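Thread: I opened up the cheap desktop everyone keeps telling me to "just upgrade". I have doubts. 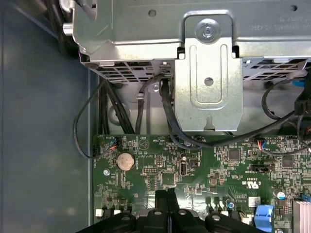

**Karagiannis**

**1/** Background for anyone who missed last month's grumbling. I bought an ex-office desktop through Okeo, the resale site, for the spare room. The listing said "upgrade-ready". I have now read that phrase on so many listings that I'd like somebody to tell me which computer isn't.

**2/** So, lid off. First thing you meet is the drive cage, a big lump of silver sheet metal hanging over the top of a green motherboard. Everyone online says the cage "lifts straight out". Everyone online is apparently working on a different computer.

**3/** There's a mounting bracket fixed to the cage with a hex-head screw. The bracket has a tall oval slot, a round hole and a keyhole notch stamped into it, and its bottom end stops just above the board. I'd like a word with whoever decided on that clearance.

**4/** My theory on stamped brackets: one part gets made for a whole family of cases and most of the holes are for somebody else's model. Could be wrong. The keyhole looks like it ought to hang on something, though, and I'm not yanking it to find out.

**5/** The guide I was following came from Coltovum, who sell upgrade kits, so you can guess how hard they find it. Step 2 reads, in full, "remove cage and set aside". Set aside where, mate? There are cables all over the place.

**6/** On the cables. A thick black bundle drops down the gap between the cage and the board. A thin one comes out from behind the cage, curls past the edge of the board and doubles back to a little white connector with red and blue wires. Another runs across the top of the board and joins a loop on the far side.

**7/** None of this is in the guide. The guide has a lovely clean drawing with one cable in it, coloured orange.

**8/** Before anyone replies "cable management": I know. I've seen the builds with the colour-matched sleeves and the little combs. This was an office machine. Its job was spreadsheets, and I'm prepared to bet whoever put it together was judged on how fast the lid went on.

**9/** What I don't buy is that tidying it would make any noticeable difference. People swear by it for airflow. I've asked three times in three different forums for before-and-after temperatures on an ordinary desktop, same room, same load, and what I get is photos of zip ties.

**10/** I'll give them this much: the cage has rows of vent slots on its underside, so somebody at the factory was thinking about air. Whether a drive in there cares, I couldn't tell you. I'd want numbers from a person with nothing to sell.

**11/** Now the money. The Coltovum kit is $28 and includes an adapter tray, 2 data cables and a sachet of screws. The tray is a bent piece of metal. I have a jar of screws already. So does every household in the country that has ever thrown out a computer.

**12/** Then there's the Rirska option, which half my replies recommend. No tray at all, just a stick-on pad, and you park the new drive wherever it fits. Adhesive, inside a warm box, holding the thing with my tax records on it. No thank you.

**13/** I should say I'm not against upgrading. A solid-state drive in an old desktop is the one bit of advice I've never seen go badly. It's the "ten-minute job" part I object to. Ten minutes is the video after the editing.

**14/** Questions I can't get a straight answer to:

- Does the bracket have to come off first, or does it travel with the cage?
- Is there enough slack in that thin cable to swing the cage aside, or do I unplug it?
- Why is the white connector right up in the corner, where my fingers are the wrong size?

**15/** Somebody has already messaged to say "just wiggle it". I'm putting wiggling in the same drawer as "it should click". Everything clicks if you push hard enough.

**16/** There's some lettering stamped in the top face of the cage, by the way. Too faint for me to read. If it's the removal instructions I'll be livid.

**17/** Plan as it stands: label each cable with masking tape before I touch it, photograph the lot from more angles than this, take the screw out and see what moves. If nothing moves I stop. I'd sooner have a slow computer than a clever story about a dead one.

**18/** And no, I haven't ordered the kit. If the cage comes out I'll try the new drive with what's in the jar, and report back – with temperatures, in Celsius, taken before and after, as a favour to the zip tie people.

**19/** Muting replies that start with "you should have bought a laptop". I have a laptop. It's glued shut, which is a separate thread.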